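Point counts are the simplest way to get comparable numbers for breeding birds across a site. The method below is the one used for the Viscombe plots and should work for any open or lightly wooded ground that can be crossed on foot.

## Laying out the points

1. Print a map of the site and draw a grid over it. Put one point at each grid crossing.
2. Drop any point that falls in open water, on a road, or within a fenced yard. Do not shift it to a nicer spot nearby.
3. Number the remaining points in walking order.
4. Load the points into a GPS unit and check two of them on the ground before the first count.

A counting radius of 100 meters suits grassland and low scrub. In closed woodland use a smaller radius and write it on every form. Counts made with different radii must not be pooled.

## Before the count

Start at sunrise and stop when song drops off. Do not count in steady rain, in fog, or when the wind is strong enough to keep small branches moving. A site with nine points fits into one morning if the walks between them are short.

Set the form out on a flat surface the evening before and fill in the site code, date, observer, and point order. Columns left for the field tend to stay blank. 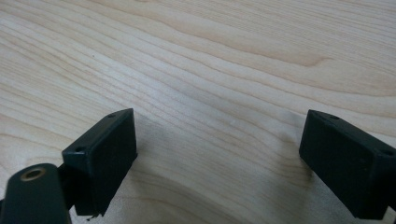 *Folia field methods desk | Updated 9 Dec 2020*

## At the point

1. Walk up quietly. Note any bird flushed on the way in and the distance from the point where it was first seen.
2. Wait one minute.
3. Count for five minutes, turning slowly through a full circle.
4. Record each bird once, with species, distance band, and how it was detected (song, call, or sight).
5. Put birds passing overhead in a separate column. Swallows feeding low over the plot count as using it.

Use a laser rangefinder on fixed objects to learn the distance bands. Heard birds are usually placed too close, especially in damp air. If two singing males cannot be separated, enter one and add a note.

## Entering the data

Type up the forms the same day. The Herkerent template has one row per bird, not one per species, and rejects rows with no distance band. A zero count still needs a row: enter NONE in the species field.

The Říha plots produced nearly 2160 rows, and most of the corrections were to species codes. Check codes against the list before upload.

## Repeat visits

Make at least two visits per season and reverse the walking order on the second. August counts can be kept for residents and flocks, but song is low by then and they should not be used for breeding density. Store them under a separate visit code.

If a point becomes unreachable, mark it as missed for that visit. Leave its number unused.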